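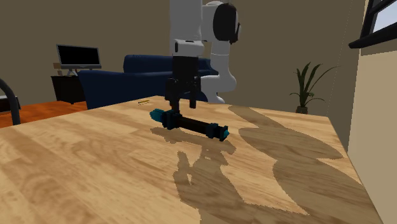
Unit 3: Hand Tools, Grips and Handle Design
Workplace Ergonomics, Lerdale Evening Program
Instructor: Kamarul Oei
Handout for 04/02/2025

Read before class. Bring one hand tool you use often, at work or at home. Knives should be wrapped.

1. Two kinds of grip

Most of what the hand does with a tool falls under one of two headings.

Power grip. The fingers wrap around the handle and press it into the palm. The thumb closes over the fingers or lies along the handle. Hammers, saws, buckets and suitcase handles are held this way. The large muscles of the forearm do most of the work.

Precision grip. The object is held between the thumb and the fingertips, with little or no contact with the palm. Pens, tweezers and small screwdrivers are held this way. Control is good and strength is low. A pinch gives only a fraction of the force of a full power grip, and the hand tires sooner.

Many tasks switch between the two. Someone driving a long screw by hand will start it with the fingertips and finish it with the whole hand. A handle that allows only one of these is a poor match for the job.

A shape that is narrow in the middle and thicker at both ends, like a dumbbell, suits the power grip. The thick ends help keep the hand from sliding off. The same shape is awkward to pinch if the middle is short.

2. Diameter

Handles that are too thin make the fingers overlap and dig into the palm. Handles that are too thick keep the fingers from closing, and the person squeezes harder to make up for it. For a power grip, the thumb and the tip of the index finger should just about meet. For precision work the handle should be much thinner, closer to a marker pen.

Hands differ a great deal in size. One handle for a whole crew will be wrong for somebody. Gloves also change the fit — they add thickness and reduce feeling, so people grip harder than they need to.

3. Length

The handle should run past the palm at both ends. A short handle ends in the middle of the palm, where it presses on soft tissue, nerves and blood vessels. Small pliers and paint scrapers are common offenders. Workers who use the heel of the hand to push them often report numbness in the fingers by the end of a shift.

4. Wrist position

The hand is strongest when the wrist is straight. Bend it forward, back or sideways and grip strength drops. Whether the wrist bends depends on the tool, the height of the work and the direction of the force, so look at all of them together.

As a general guide:
Pistol handle: use when the force is horizontal and the work is at elbow height.
Straight handle: use when the force is vertical at that same height.
Work above the shoulder: move the work or raise the worker before changing the tool.

5. Surface

A slightly soft, slightly rough surface needs less squeeze than a hard, polished one. Deep finger grooves look comfortable in the store but fit only the hand they were cut for. Sharp edges and seams should be filed or covered. Oil and sweat change everything, so test a handle in the conditions where it will be used.

6. Case: the Stundum packing line

Stundum packs lamp parts for Lumenta. Workers there cut strapping with a short-handled cutter, and 3 of them complained of sore palms in February. The supervisor's first idea was padded gloves. The gloves made the cutter harder to close, and the complaints went on. A longer cutter with a spring return was tried next, and the bench was lowered so the wrist stayed straight.

Questions to prepare:
Which of the sections above apply to the first cutter?
Why might the gloves have added to the problem?
Two changes were made at once. What does that mean for judging either one?

7. Terms to know

Power grip, precision grip, neutral wrist, contact stress, grip span, spring return.

8. Assignment

Choose the tool you brought to class. Measure the handle's length and diameter, note how you hold it, and write 2 pages on what you would change. Include a sketch with the measurements marked. The Jondulent workbook has a blank measuring sheet at the back of the chapter on handles. Papers are due at the start of the next meeting.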